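The Bathroom People

The first thing Ghassan Chidiac learned about his new job was that the bathtub was not hooked up to anything. He had carried a bucket over to it on his first morning, meaning to be useful, and had turned round twice looking for a tap before a voice from the sofa told him, kindly enough, that the tub was only there for reaching into.

"Reaching in for what?" said Ghassan.

"Whatever's on the sheet," said the voice, which belonged to Bonifacio Requena, who had been there since the winter and had the good cushion. "Flannels, mostly. You'll be sick of flannels by Wednesday."

Ghassan was fifty-eight and had spent most of his working life fitting bathrooms for a firm called Coughlan, until Coughlan's son took over and decided there was more money in kitchens. He knew bathrooms the way some people know horses. He could tell you from the doorway whether a vanity had been hung by a man who was paid by the hour or by the job. So when his niece sent him the ad, which said *people wanted for household tasks, bathroom settings, no experience necessary*, he thought there had been some mistake and that he had better ring them before they corrected it.

The company was called Fisturik, and it had the ground floor of a long white building behind the tile yards. What it wanted from him was examples. They gave him a gripper for each hand, with a little camera on each, and he was to go about picking things up and putting them down with those in place of his own fingers, and all of it was kept. Somewhere upstairs the examples went into a learning system by the name of Iltik, and Iltik was meant to work out from them how a towel is folded, or how you get a toothbrush into a cup without knocking the cup into the sink.

"How many does it need?" he asked the young woman who signed him in.

"Two thousand of each to start with," she said. "Then we see."

He thought of the two thousand cups of toothbrushes all the way home on the bus, and had to explain to his wife at dinner why he was laughing, and she didn't find it as funny as he did, but she was pleased to see him laugh. It had been a quiet sort of year.

The grippers took some getting used to. They were lighter than a drill but they sat further out from the wrist, and by the middle of the first afternoon he had a sore place under each thumb and a new respect for crabs. The squeezing was the easy part. What he couldn't get the hang of was the slowness. Forty years of being paid to get on with it had put a hurry in his arms, and the reviewer (a person he never met, who signed every note with a small t) kept sending his work back. *Too fast at the pickup. Hand crosses the camera. Please do not flick.*

"Please do not flick," Ghassan read out. "I don't flick."

"You flick a bit," said Bonifacio.

"That's finishing. When you hang a towel, you give it a little flick at the end so it falls straight. Everybody does that."

"I lay mine down like a baby," said Bonifacio, and it was true, he did. He had looked after his mother for ten years and there was nothing in the world he couldn't set down gently. The reviewer loved Bonifacio. His notes came back with nothing on them but *good* and the small t.
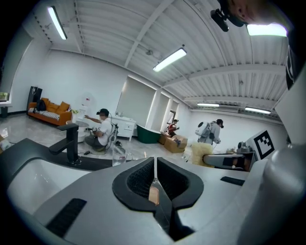
An afternoon at the far end of the sink, between one sheet and the next.

By November they had settled into each other's ways. Ghassan liked the sink, because he could stand up to it and because he approved of the tap, and Bonifacio liked to work sitting down when he could and would take any job that could be done from the floor. They swapped sheets with each other on the quiet. There was a rug job that Ghassan couldn't bear, where you had to pick up something shaggy by one corner and shake nothing out of it, and Bonifacio took all of those, and in return Ghassan did the drawers of the white cabinet, which stuck. He could have fixed them in five minutes with a bit of candle wax. He had offered. They'd told him no, please, leave them sticking, the system needed to see a drawer that stuck.

That bothered him more than he let on. He lay awake over it, a grown man, at two in the morning, thinking of a drawer he wasn't allowed to mend. And then one night, somewhere in the middle of being annoyed, he found himself thinking about how he opened it. There was a way, of course there was. You lifted the front a hair before you pulled, and you leaned a touch to the left, and when it gave you went with it so that it didn't bang. He had opened so many bad drawers in so many people's houses that his hands did it without asking him. He had never told anyone about it. It had never seemed like a thing you could tell.

The next morning he did the drawers before he'd even finished his coffee. He did them slowly. He lifted and leaned and went with it, over and over, and for once he didn't mind the sore thumbs, and he talked under his breath the whole time the way he used to talk to apprentices. *Up a hair. Now wait for it. There she goes.* The sheet asked for fifty and he lost track and went well past, and when somebody came down to see why the cabinet was still in use he said he was nearly there, and carried on.

The note arrived after lunch. Bonifacio read it over his shoulder.

*Very nice on drawers. What are you doing at the start, the small lift? Can you do more of that? t*

"Well, look at you," said Bonifacio.

"It's only a drawer," said Ghassan, but he folded the printout and put it in his wallet behind his bus pass, where it stayed until it went soft.

He was there for one of the first trials, a few weeks on. They brought the machine down in the lift, two arms on a trolley, with a man from upstairs walking beside it and holding one hand out as you might with a child on a bicycle. Everyone was told they could stay and watch if they kept behind the tape. It did a cup first and got it. It did a flannel and got most of it. Then they wheeled it up to the cabinet, and Ghassan discovered that he had hold of Bonifacio's sleeve.

The arm went out and closed on the handle, and nothing happened for so long that the man from upstairs looked at his laptop. Then the front of the drawer went up, just a hair. It leaned to the left. It waited, and the drawer gave, and the arm went with it.

It didn't bang.

There was some clapping, the polite sort. The man from upstairs was already typing. It tried again and made a hash of it, and the third time it let go of the handle altogether and opened and closed on the air, and they all laughed, Ghassan as well, though his eyes were stinging and he had to make a business of finding his handkerchief.

"It's got your elbow," said Bonifacio. "Did you see? It sticks its elbow out, same as you."

"It hasn't got an elbow."

"Whatever that is, then. The bend."

They brought the tape down and the trolley went back up in the lift, and the young woman came round with the afternoon's sheets. Bonifacio got rugs. Ghassan had towels again, hanging, both hands, and he carried them over to the rail and stood a minute with the first one hooked in the grippers, feeling the weight of it. He laid it over as gently as he knew how and smoothed the near side down.

Then he glanced over at Bonifacio, who was busy getting himself down onto the floor, and gave it a little flick at the end so it would fall straight.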